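Testers wanted: the Bokau tabletop arm kit, second round

Hi all, Liudmyla Vakulenko here. I run the user testing for Bokau, the little two-finger arm kit we sell to people who want a robot on a table they already own. The first round wrapped up in February and was a lot of fun (a lot of email too, my goodness), and now that the new finger set is nearly ready I'm looking for 15 people to put it through its paces at home, in a shop, in a classroom, wherever you've got a table and a bit of patience.

Let me tell you what you'd be signing up for, then what you'd get, then how to apply. If you only care about the money, scroll down, I won't be offended.

The kit comes as a box of parts with aluminum rails, motors, a gripper, a small wrist camera and a hand controller you move to make the arm move. Putting it together takes most people an afternoon. If you've ever built a flat-pack bookcase and only had to take it apart once, you're qualified. You'll need a table that doesn't wobble, a power outlet and a laptop from this decade. You don't need to write code. A few testers in round one did, and they were lovely about it, but I'm really after the folks who'd never dream of it.

Once it's running, you work through a set of tasks with the arm and tell us how it went. Each task is a pick, a move or a turn with some everyday object, done over and over, with you driving. The software saves the camera view and you fill in a short form. I want to know where you got annoyed! A form that says "fine" 40 times tells me nothing, and Indrek Uibo, who has to change the software based on what you write, gets grumpy when I hand him a stack of those.

The task set is called Orier, and this round it leans heavily on packaging.
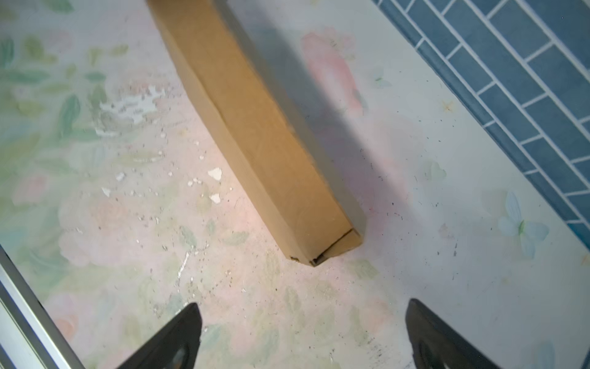
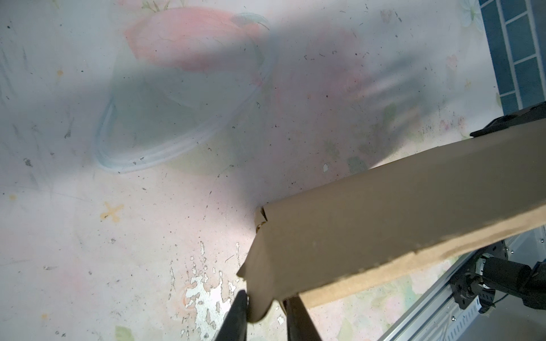
Cardboard is the thing our customers ask about more than anything else. They want to know if the arm can pick up a carton, flip a flap, push an empty box out of the way, and for a long time my answer was "well, sort of." Foam blocks are easy. They're all the same and they give a little when you squeeze. With cardboard you get a long box that bows along its length and flaps that don't quite meet at the corner, or an end that's already crumpled where the fingers take hold of it, and the driver has to decide where to grab. Do you go for the end? The middle? Do you come in straight or at an angle? I've got my own habits by now, and so does everybody in the office, so we're no use as testers anymore. I want to see what you do on your first day with it.

So a good chunk of your sessions will be cardboard. We'll send a starter bundle, but please use your own recycling as well, the more beat-up the better. Same goes for the table. Don't go buy a nice new one or scrub the old one for our sake. Patterned, scuffed, speckled, it's all welcome.

What we're asking for

2 sessions a week, each one an hour or so, until the task set is done. You pick the days. Evenings are fine, and so are weekends.

One video call with me and Chrysoula Drakos near the start, mostly so we can see your setup and answer the questions you were too polite to email.

A written wrap-up at the end. A page is plenty. Spelling doesn't count.

You should be 18 or older, comfortable with a screwdriver and OK with us keeping the recordings from the wrist camera. It sees the tabletop and whatever's near it, so put away your mail and your family photos before you start. There's no microphone in the kit.

What you get

$2,000 when your wrap-up is in, and you keep the arm. Yes, the whole thing, including the new fingers. If you'd prefer to send it back we'll cover the shipping, though I don't remember anybody doing that.

You also get me on chat during the day, and Yaroslav Sirko for anything that clicks, grinds or smells warm. Unplug it first, then write to Yaroslav.

What might bug you

I'd like you to know this going in. The controller is stiff for the first few sessions and your wrist will notice. The cable near the gripper motor likes to wander, and you'll want to clip it down before each session (clips are in the bag marked Brirkard, that's just our name for the spares). The build guide is much better than last time, but step nine still has a drawing that faces the wrong way. Ettore Valentini is redrawing it as I type, and I'll send the new page to everyone who's picked.

Also, driving the same grab again and again can get dull. Some people put on a podcast and find it soothing. Others were climbing the walls by week two. If you know you're the second kind, maybe sit this one out and catch us next time, when the tasks should be shorter.

How to apply

Use the tester form on the Bokau site and choose "Orier round two" from the list. Tell me a little about yourself, what table you'd use and what you'd try first if the arm were sitting there tonight. No resume, please. A picture of the table is nice but you don't have to send one.

Applications close Thu 25 November. I read every one myself and you'll hear back from me either way. If you applied last time and didn't get a spot, please try again, we had far more good people than arms!

Liudmyla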